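Clarkinville toy library opens its doors for sorting season
30/09/2019

The toy library on the lower floor of the old Bulov building in Clarkinville has begun its yearly sort, and anyone who has ever tipped out a box of mixed blocks on a living room rug will know just how much patience that takes! There are 500 loose pieces to get through before the shelves reopen in January, and the organizers would be very glad of some extra hands (small ones included, as long as a grown-up comes along).

The job itself is a pleasant one. Blocks are laid out on a board and matched by color first, greens with greens and blues with blues, never mind that one may be a cylinder and the other a star. Only after that do they go into bags for the families who borrow them.

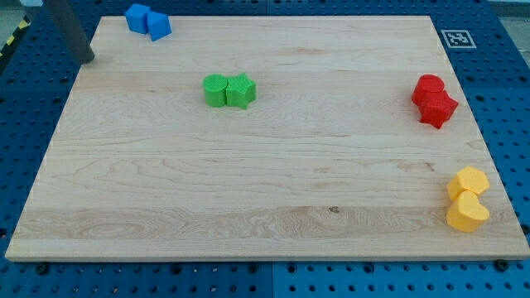
Seidu Boateng said he would sooner see the sets put together by shape, as his two girls always go looking for the stars and couldn't care less what color they are, but he has promised to come and help all the same, and to bring his own tea.

It is a friendly disagreement that comes around every year, and there is talk of making up 30 sets by shape this time, just to see which ones go home first. Meanwhile the colors have it.

Sorting starts at 11 each morning and goes on for 2 hours, with a break for coffee and whatever cake has been left on the windowsill. Please use the side entrance on Sibiya Street, and if you find a stray block behind the sofa at home, do bring it along.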